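Breltdale Peg and Board Workshop: Gallery

This page collects pictures and notes from the July open bench at the Breltdale workshop. The theme was assembly boards - flat boards with pegs, gears and slots that have to be matched up and pushed home. Boards like these are used for hand training, for teaching basic assembly, and in some homes just as a puzzle for the coffee table.

Keisha Dunleavy put the display together. Most of the boards came from the Telitz collection, with a few on loan from Myung-ja Ahn. The full set runs to 3,000 loose parts, kept in trays by shape. The bench was open for 30 days and visitors could try anything that was out.

The gear board

A plain layout with few parts and a lot of open surface. The shapes are simple, but a square-cornered peg has to be turned the right way before it will drop in, and that is where beginners spend most of their time. Ha-rang Min suggests doing the round parts first.

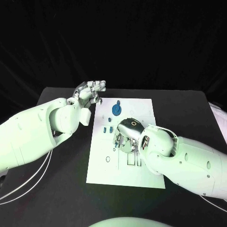 White work board with blue parts: the gear near the top, two rectangular pegs side by side on the left, open slots near the bottom.

Blue on white is the color pair we get asked for most. It is easy to see under shop lights and small parts do not get lost against the board. The gear has a knob on top, so it can be picked up without reaching under the teeth.

Notes on the other boards

The Ham board is the oldest in the collection. It takes round pegs in 5 sizes, and two of them are close enough that people mix them up. Yoon-hee Lim marked the trays so they go back in the right place.

The Pakero board is the hard one. All of its slots are narrow, and the fit is tight on purpose. Ju-won Yang sanded a second set of pegs a little smaller for younger visitors.

Care and handling

Wipe boards with a dry cloth only. Do not tap pegs in with a tool - if one will not go, lift it out and turn it. Please return parts to the tray they came from.

Borrowing

Schools and clubs can borrow one board at a time, with its tray. Ask Keisha at the front bench, mornings before 11.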